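Niritz – Pince parallèle pour bras double, série 2
Fiche produit et avis technique

Fabricant : Magnusson
Référence : NZ-1766
Course : 66 mm
Montage : bras gauche et bras droit, bride commune
Pilotage : contrôleur Clotari
Simulation : scènes Pluver fournies avec le modèle de pince

Avis technique : perte de prise sur tube chromé

Un défaut de maintien a été relevé sur la tâche « déplacement de chaise de bureau » du banc simulé Pluver. Lors de la fermeture sur une branche de piètement, le contrôleur signale une prise valide alors que les doigts ne portent que sur une arête. À la mise en mouvement, la branche glisse et le bras termine sa trajectoire à vide. Le code 5 (écart de position doigt) n'apparaît qu'en fin de course, trop tard pour déclencher l'arrêt.

L'analyse menée par Borghild Backlund met en cause le seuil d'effort par défaut, réglé pour des pièces à faces planes. Sur un tube poli, ce seuil est atteint avant le centrage des doigts. Les roulettes pivotantes aggravent l'erreur : la chaise se dérobe pendant l'approche et la position calculée n'est plus à jour.

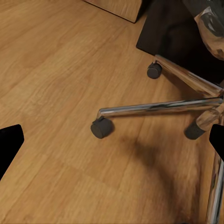
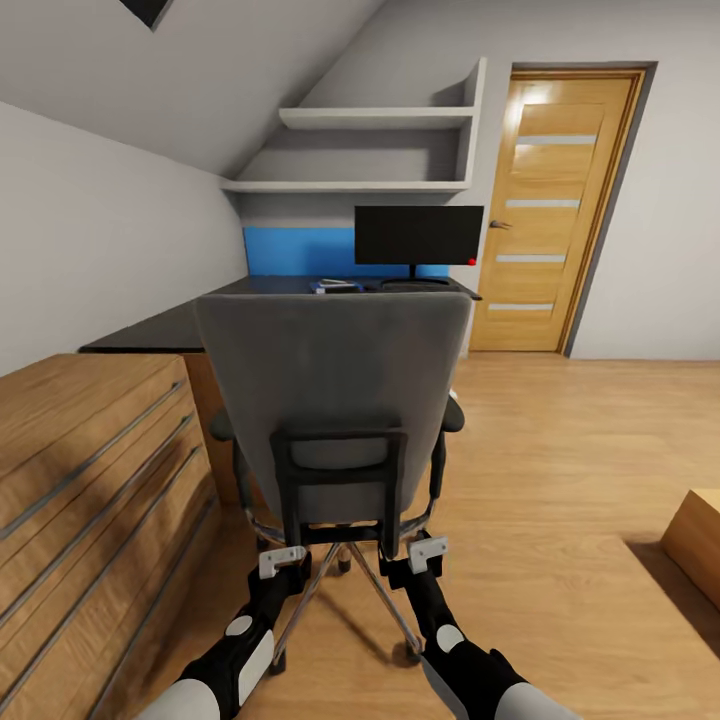
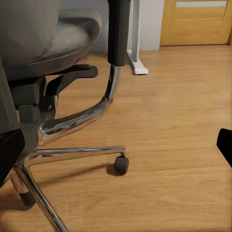 Banc simulé Pluver, tâche chaise de bureau : piètement chromé et roulettes.

Versions concernées

Tous les micrologiciels antérieurs à la révision de mars. Les pinces à course réduite ne sont pas touchées. Le défaut a été reproduit en simulation puis sur banc physique, à vitesse nominale comme à vitesse réduite.

Consignes de sécurité

Une prise déclarée valide ne vaut pas confirmation de maintien. Jusqu'à la mise à jour :
- interdire l'accès à la zone de travail pendant tout déplacement d'un objet sur roulettes ;
- désactiver la reprise automatique après le code 5 ;
- ne pas saisir une branche par son extrémité, côté roulette ;
- vérifier l'arrêt d'urgence des deux bras avant chaque série.

Correctif

La révision de mars ajoute un contrôle de position des doigts à la fermeture, suivi d'une courte traction de vérification. Si l'écart dépasse la tolérance, le bras s'immobilise, pince fermée, et attend un acquittement manuel. Le temps de cycle augmente en conséquence. Le modèle de contact des scènes Pluver a été corrigé dans la même livraison ; les essais enregistrés avec l'ancien modèle sont à rejouer.

Installation : arrêter le contrôleur Clotari, charger le fichier depuis le port de service, redémarrer, puis relancer l'étalonnage des deux pinces. L'étalonnage d'une seule pince est refusé par le système.

Contenu de la livraison : pince, bride, câble de liaison, jeu de doigts noirs, notice. Les patins striés pour tubes sont vendus séparément et ne dispensent pas de la mise à jour.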